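Re: [jumetti] Finger pads on glossy objects

On Jumetti list, 8:40 pm, a member wrote:
> My soft fingers hold foam blocks all day, but anything
> domed and shiny squirts out sideways at closing. Is it
> the material or the rib spacing? Also, where are people
> mounting the small board?

Mostly the spacing, going by my own tests. A dome gives the pad one short contact line, so the ridge nearest the tip carries the whole load. I moved to raised bars with wide gaps and dropped the closing speed to 4 mm/s. The test object is a toy turtle with a shiny shell, and I take it from above with one finger on either side. 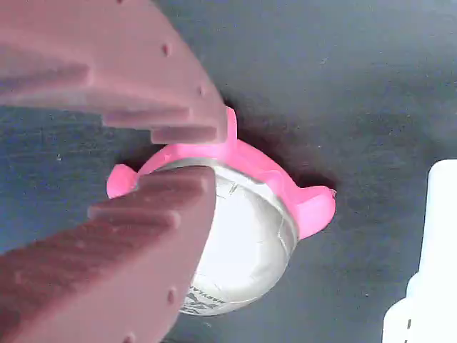
Kushnir

Of 920 logged closings with the new bars, 94 slipped. Most of those were off-center approaches, so I would fix alignment before reprinting anything. Check that both tips pass the widest part of the shell before the current limit trips.

The arm body is the Savgate print in blue, unmodified except for the oval opening in the spine. The motor leads loop over the top of the bracket. Leave slack there. Mine ran tight at first and a conductor broke inside its insulation well short of 2,000 cycles.

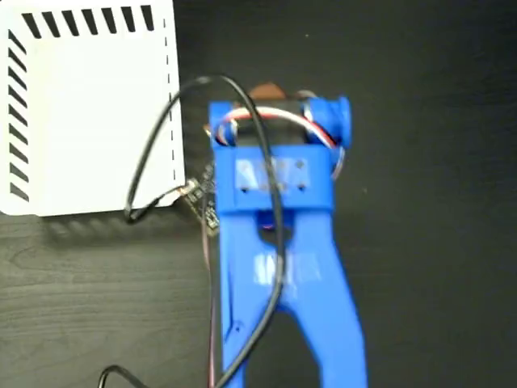

Blue arm from above, servo bracket at the top, white box to the left.

As for the board, I keep it at the side of the gripper and run its wires back along the body. Under the palm it fouled the table on low picks. For the approach test, stop short of the object with a visible gap, read the position, then step in. The Skurkia script does this if you set the standoff to a nonzero value; the default is zero.
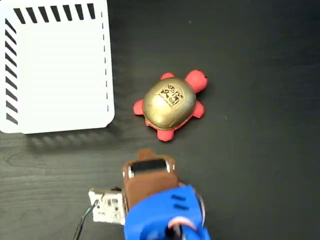
Gripper short of the turtle, board on the left side.

Pad files are in the list archive under July. Post your rib pitch and current limit and I can compare them with mine.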